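Lokar Small Items Tray

Skorkovar home storage, Lokar range

A shallow see-through plastic tray with raised walls, made for the small things that collect on dressers, nightstands and bathroom shelves. Nail polish, clippers, hair ties, a bar of soap, spare change, keys. The walls are high enough to stop round items from rolling out and low enough that you can reach in from any side.

The Lokar tray comes in pink, clear and smoke. All three colors let light through, so you can put a sheet of card or paper in the bottom and change the look of the tray whenever you want. A printed shopping bag or a piece of gift wrap cut to size works well. A colored liner also makes pale and clear items easier to spot, and it can be thrown out when it gets stained. 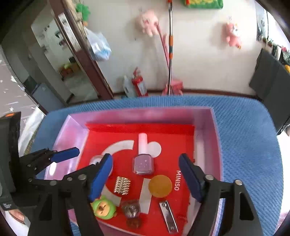 Most customers use one tray per person or one per task. A manicure tray needs room for a bottle or two of polish, a nail clipper and a file. Tall bottles can be laid on their side. Keep caps tight, as polish remover will cloud the plastic and the marks do not come out.

The tray is light enough to carry to the bed or sofa. It sits best on a hard surface but will stay put on a firm cushion if the load is spread out. Do not put heavy items all at one end.

Sizes

Small: holds up to 300 grams. Fits most bathroom shelves.
Large: holds up to 600 grams. Same wall height as the small.

The two sizes do not stack inside each other. Trays of the same size do, when empty.

Care

Wash by hand in warm water with dish soap and dry with a soft cloth. Not for the dishwasher. Do not use scouring pads or bleach. Sticky residue from labels comes off with a little cooking oil. Take the liner out before washing.

Keep away from heaters and out of direct sun. The pink will fade over time on a sunny windowsill.

Ordering

Sold singly or in cartons for shops. The Kumsa lid fits the small tray only and is sold separately. The older Boltov divider does not fit either size, as the inside corners are a different shape.

Smoke is out of stock in the large size until June. Pink and clear ship from the warehouse as normal.

Page updated January 16, 2018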